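Skaltik small group kit: a leader's review after one full semester

I've been leading a Bible study in the same dorm lounge for three years now, and I have a closet full of small group curriculum that I used twice. So when our chapter at Ultgate decided to try the Skaltik kit last fall, I was polite about it and expected nothing. I'm writing this in May with a coffee-stained leader guide next to me, and I have opinions!

First, what you get. The box holds one leader guide, a stack of participant booklets, and a deck of 118 conversation cards. The cards are sorted into 8 sessions, with a bunch of leftovers at the back called "anytime" cards. It's meant for students who are new to the group, including ones who've never opened a Bible, and you can tell somebody thought hard about that. There's no insider language in the booklets. Passages are printed right on the page, so the girl who came because her roommate dragged her doesn't have to hunt for Mark while everybody waits.

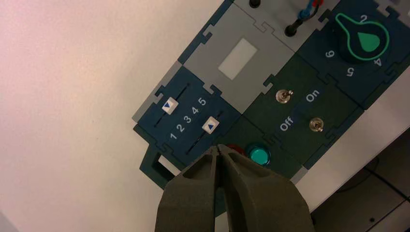
The cards are the best part and I'd buy the kit again for them alone. You deal three to each person, they pick one to answer, and off you go. The questions start light (favorite meal growing up, worst job) and get heavier as the weeks go by. By session four we were hearing about a parent's divorce and a crisis over changing majors, from people who had barely told me their last names in September. I've tried icebreaker decks before and they always felt like summer camp. These feel more like a good late-night talk in somebody's kitchen.

The leader guide is a mixed bag. Each session is supposed to run an hour, and there's a suggested timeline down the side of the page, which I loved for the first couple of weeks and then started ignoring. The opening discussion gets ten minutes. Ten! With six talkative freshmen! We were regularly a half hour in before anyone had read a verse. If you're a newer leader, please don't panic when you fall behind the timeline. Skip the recap page and nobody will miss it.
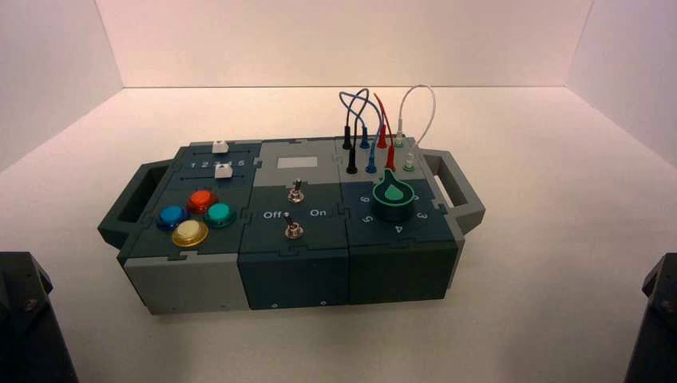

Puzzle-seamed board with handles at both ends.

My other gripe is the prayer section. Every session ends with a written prayer that the whole group reads aloud together, and for my crowd it was awkward. Some of them weren't sure what they believed yet, and handing them a script felt like rushing them. After the second week I switched to a minute of quiet and then prayed out loud myself, and that went so much better. I wish the guide had offered that as an option. Ngô, the publisher, does have a page of alternate closings on its website, but I only found it in March, so go look for it before you start.

About the money, because student groups are always broke. We paid 30 dollars for the box, and it covered everyone all semester with booklets left over. Extra booklets are cheap. Shipping to Uvville was slow, so order early if you want it for the first week of classes.

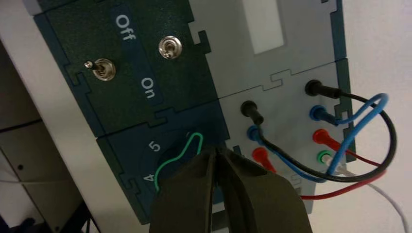

Would it work for a group that already knows each other? I think so, with some tweaking. My friends who lead an upperclass group borrowed my box in the spring and went straight to session five, and they said the early sessions would have bored their people silly. I'd do the same. What I'd love is some way to set the level before you deal, a plain pair of switches like the ones up there with Off and On printed between them, one for the light questions and one for the deep ones. As it is, you sort the deck by hand, and the session numbers on the card backs are printed so small that I ended up putting colored dots on mine with a marker.

Would I recommend it? Yes, especially for a fall group full of new faces. Get the box, go easy on the timeline, rework the closings, and keep the anytime cards in your backpack. I've pulled them out at the dining hall, on a retreat van, and once in line for the bookstore, and I'm taking the whole deck along to our leaders' weekend this summer.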